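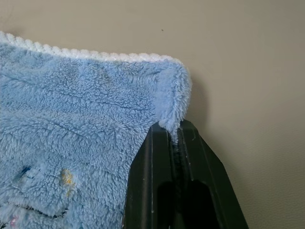

Light blue fleece with the white scalloped edge.

Furlow heated throw – eight weeks in

I'm going to say up front that I did not want to like this thing. My house was built by somebody who thought insulation was for other people, and over the years I have bought so many "cozy solutions" that my closet won't close. Space heaters, those microwave bean bags that smell like soup, a pair of slippers with batteries in them (don't). So when the Furlow throw showed up on the porch on a Thursday evening in November I put the box in the hallway and ignored it for three days.

Then the furnace made its noise, and I opened the box.

What you get is the throw, a detachable cord with a controller about the size of a bar of soap, and a folded sheet of instructions in very tiny print. The throw is big enough to cover me from chin to toes with some left over to tuck under my feet, and I'm not short. The controller has five heat levels and a timer button. It clicks into a little socket at one corner of the throw with a good solid snap, which I mention because on my last heated blanket, the Dosusitz one, the plug sort of leaned in there and hoped for the best. I used to have to hold it with my knee.

Warm-up time! This is what everybody asks me. On the top level I can feel it in a couple of minutes and it's properly toasty by the time the kettle has boiled. Level five is too much for me for longer than that, so I blast it, then drop down to two and stay there all evening. Level one I can barely tell is on. My sister-in-law Eleri Gethin, who is cold from September until June, keeps hers on four and says I'm wasting the thing.

The heat is pretty even across the middle. You do get a cooler strip along all four edges where the wires don't reach, as wide as my hand, and if you like to pull a blanket right up around your neck you'll notice it. I fold mine over at the top and that fixes it. You can feel the wires a little bit if you go looking for them with your fingers, but once I'm under it with a book I forget they're there.

Now the stuff I don't love. The timer only has one setting, three hours, and then it shuts off and doesn't remember what level you were on. So you wake up from your nap on the couch, chilly, and you have to click through all five levels again in the dark. The light on the controller is also a really bright green. I put a piece of masking tape over it the first night and the tape is still there. And the cord could be longer! It reaches my couch from the outlet behind the lamp with nothing to spare, and if I sit at the other end I need an extension cord, which the instructions tell you not to use. So I sit at the lamp end. My husband has noticed that he no longer gets the lamp end.

Washing. You unplug the controller, put the throw in on cold and gentle, and hang it over something to dry. No dryer, or at least the tag says no dryer and I wasn't going to test it on something I paid for. Mine has been through four washes now and it still heats up everywhere it did before. It takes forever to dry, though. I hang it over the banister after breakfast and it's usually ready by the next morning, so don't do it on a day you're planning to be cold.

I did email the company once, about the timer, using the form on their site. I got a ticket number (297) and a friendly reply the next day from a person, telling me that no, the timer can't be changed, and thanks for asking. Fair enough. I'd rather have that than silence.

Compared to the others I've owned: the Cirkano was warmer at the top end but it was stiff, like being under a placemat, and it quit on me in its second winter. The Dosusitz was cheaper, and I've told you about the plug. The Furlow sits in between on price and it's the only one I've left out on the couch all the time instead of stuffing it in the closet when people come over.

Would I buy it again? Yes, I think so, and I'd buy it in the fall before the price goes up – I paid $20 less than my neighbor did, and she got hers a month later. If you need something for a bed, look elsewhere, this is a couch blanket. If you sleep hot or you have a cat who chews cords, maybe also look elsewhere.

Four stars. The missing one is for the green light.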